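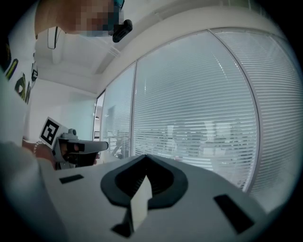

Sarmīte Luik is of the opinion that the madder was too hot, and that I should stop blaming the water. She wrote it in pencil beside my last entry: "Brown comes from the heat. Your thermometer stood at the side of the pot, the wool was on the bottom." I answer her further down.

Dye notebook, February, Sunday. Vestdale workshop, back sink.

Continued from the previous page. The wool is the same lot as before, from Kazlauskienė, two-ply, washed but still a little greasy to the hand. Weighed dry on the kitchen scale: 1045 g, in 14 skeins. I tied each skein in four places with cotton, in figure of eight, loosely. Last time I tied them too strong and there are white rings under the ties, they can be seen in the blanket sample if somebody looks for them.

Scoured again, although the label says it is not necessary. Neutral soap, hand-warm, left to soak under a plate. The water became yellowish and smelled of sheep, so I am glad I did not believe the label. Rinsed until no more foam. I did not wring, only pressed in the towel.

Madder is from the Remance bag, the opened one. Ground quite fine. I put it in an old stocking and tied the end, and hung it in the pot overnight in cold water. In the morning the water was a strong orange already, and the stocking had a small hole near the toe. Powder on two skeins. It brushes off when the wool is dry, but slowly, and it goes on the sleeves.

To Sarmīte: I accept half. This time I moved the thermometer to the middle of the pot and put the steamer rack on the bottom, so that the wool did not lie on the metal. I kept the heat under the point where the small bubbles begin and turned the skeins by hand with the wooden stick. The first skein out is red with a bit of brick in it. It is much nearer to the old sample card. But I also changed the water, I took rain water from the barrel, so we still don't know which of us is right. I should have changed only one thing. I know this rule and I broke it again.

Barbara Krawczyk asked if chalk should go in with rain water. I put in one flat teaspoon, stirred before the wool. I have no comparison without the chalk. Please somebody do one small skein without.
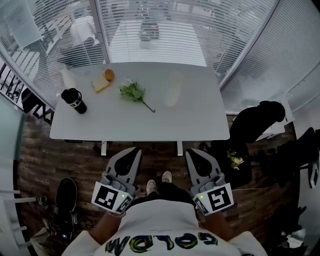 WELD (second pot)

Dried weld from Usby, whole stalks, last summer's. I cut it with the garden scissors to finger length and weighed 113 g, that was all that remained in the paper sack. The seeds fall everywhere. Covered with boiling water, left to stand, then simmered with the lid on. It smells like cabbage and the smell stays in the corridor - please open the window before you start and not after.

Strained through the cheese cloth two times. The liquid looked like weak tea and I was disappointed, but with the chalk it turned to a clear yellow at once. I used 3 skeins only. Alum mordant was made on the same day as for the madder wool, the notes are on the previous page, except I forgot to write how long they cooled in the pot. It was overnight.

Results when wet:
Skein A - bright yellow, slightly green, even
Skein B - same, paler at one end where it floated
Skein C - put in last, when the bath was tired. Butter colour. I like this one the most.

Wet wool is always darker, so I will write again when they are dry. Do not hang them over the radiator. The last time the side to the radiator became stiff.

After C there was still some colour in the bath. I kept it in the big jar with the blue lid, on the floor under the sink. If there is mould on it by next time, throw it away. Do not give it to the compost, there is alum in it.

To do:
Small skein in madder, rain water, no chalk
Small skein in madder, tap water, same low heat as now (this one is for Sarmīte)
New stocking, or better a real bag with a dense weave
Ask Usby if they have more weld and from which field
Cut a window card for the light test, half covered, and write on the back with pencil. The ink ran last time.

The stick with the burnt end is for madder only. I have put red thread on it.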